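Chapter 2
Who Pays for the Soup? Fixed Costs, Variable Costs, and the Price on the Menu

I spent two years of my life waiting tables at a lunch place called Zonstead, in a town you've never heard of, and I learned more about costs there than I did in my first accounting class. I'm going to lean on that job a lot in this chapter, so let me get the introductions out of the way. Zonstead was owned by Darlene Chisholm. It had 34 seats, a short menu, and a soup that people drove in from Clekness to eat. The cook was Bilal Hattar, and he had opinions about onions that I won't go into.

My first week, I asked Darlene what a bowl of soup cost her. I figured she'd give me a number. She put down her pencil and asked, "Which bowl?"

I thought she was messing with me. She wasn't, and if you understand her question by the end of this chapter you can skip half of the review problems (don't tell your instructor I said so).

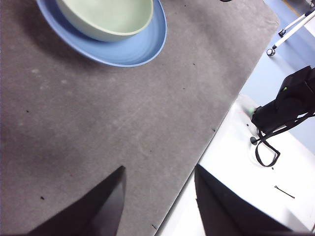

Think about what has to happen before anybody eats lunch. Darlene has to pay the rent. She has to pay for insurance, the lease on the dishwasher, and the loan on the stove. In January, when the road iced over and we had four customers all afternoon, she paid those bills. In July, when there was a line out the door, she paid exactly the same bills. We call these fixed costs, and "fixed" only means that they don't change with how many bowls you sell. The rent can still go up when the lease comes around again! It just doesn't go up because you sold more soup.

Then there's the other pile: chicken stock, carrots, the roll on the side, the pat of butter, the paper napkin. Every extra customer uses up a little more of that stuff. Those are variable costs. At Zonstead they came to 2 dollars a bowl, and Darlene could tell you that in her sleep.

So back to "Which bowl?" The first bowl of the day, if it were the only one, would have to carry the whole building on its back. The fortieth bowl needs nothing but its own stock and carrots. Same soup, same ladle, wildly different answer.

Let's put numbers on it. One week, Darlene's fixed costs were 836 dollars. (She was in a small town and this was a while ago, so please don't write to me about rent.) If she had sold a single bowl that week, the total cost of that bowl would have been 838 dollars. If she had sold 40, each one would have carried $20.90 of fixed cost plus its 2 dollars of ingredients, for $22.90. Better, but still a terrible price for soup. At 418 bowls, the fixed part shrinks to 2 dollars, and the whole bowl costs 4 dollars. Now we're getting somewhere you could print on a menu.

Notice what moved and what stayed put. The total fixed cost never budged from 836 dollars. The fixed cost per bowl dropped like a rock. Students mix these two up on every exam I have ever given, so go back and read that part again if you need to. I'll wait. 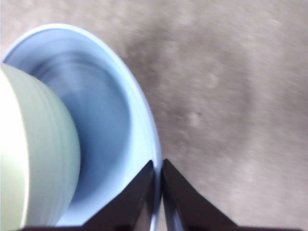

Darlene did most of this on the back of order pads, but she later bought a program from a company called Zandmont that sorted her bills into the two piles for her. It was pretty good at the easy ones. Rent went in one pile and carrots went in the other. Where it got stuck was on things like me. Was I fixed or variable? I was on the schedule whether or not anyone came in, so for a slow afternoon I was as fixed as the stove. But when it got busy she'd call me in for an extra shift, and then my pay went up with the soup. Costs like that are called mixed costs, or sometimes semivariable costs, and we'll pull them apart in Section 2.3 with a couple of methods that take a calculator and some patience.

Before then, we need to settle how to write all this down. I'll use F for total fixed cost, V for variable cost per unit, and Q for the number of units sold. Total cost is F plus V times Q. For Darlene's week, that's 836 plus 2 times Q. Try it with a few values of Q on scrap paper, and then draw the line. Where does it cross the vertical axis? How steep is it? If Bilal starts putting twice as much chicken in the pot, which part of your line changes?

Keep that sketch handy. We start Section 2.1 by adding a second line to it, the one for the money coming in, and you'll want to see where the two of them meet.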